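The Convoy to Gultwood

The cease-fire began at two in the afternoon, and by half past the radio had stopped calling it a cease-fire. It was now a pause. By supper it was a lull, and the Stetico relief office, which had printed 4000 leaflets with the word cease-fire on them, sent a clerk around with a marker.

I drove the second truck. We had flour, blankets, and 337 boxes that the manifest called "medical, various." The depot at Tully had signed for 324. Thirteen boxes was a serious matter, so we waited at the Jarnik checkpoint while two officers from two different armies, who had been shelling each other until lunch, sat down at the same folding table and worked on the arithmetic together. They got along very well. One lent the other his glasses.

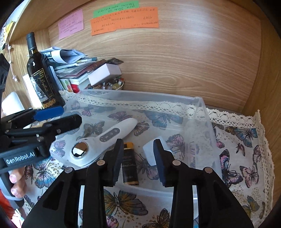

Tully said over the radio that the extra boxes could be explained, that the explanation was in the mail, and that in the meantime we should on no account open, move, or deliver any of them. Then Tully wished us a good evening and went off the air.

So we slept in the cabs. Around the checkpoint the people of Gultwood had begun to gather, having walked down the hill to see what was keeping the flour. They brought us soup. I want that on the record somewhere: the relief convoy was fed for a night and a morning by the people it was relieving, and the soup was better than anything we had on board.

An old woman asked me what was in the boxes. I said medical, various. She said her hip was medical and her husband was various, and could she have one. I told her I'd have to ask. She looked over at the folding table, where the officers had started again from box one, and said she had asked for a well in the last war and was still waiting to hear.

At dawn somebody fired a mortar from the ridge. It landed in a turnip field and both officers stood up, each very embarrassed, each sure it was his. They stamped everything in ten minutes. The count on the final form was 324, and the other thirteen boxes were entered as "driver's personal effects."

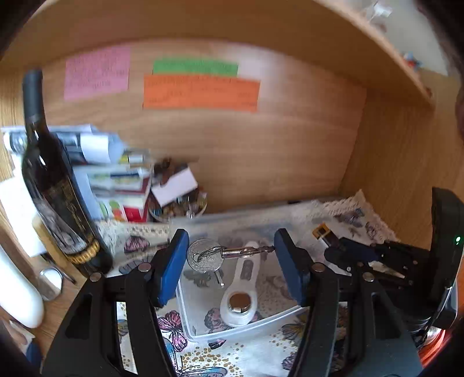
The keys, a little before Gultwood.

I am told I own them still. We unloaded at the school, all 337, and the old woman signed for my personal effects in a firm hand. They were full of left-hand gloves. She took a box home anyway, and by August the whole hill was wearing them, on both hands, to dig the well.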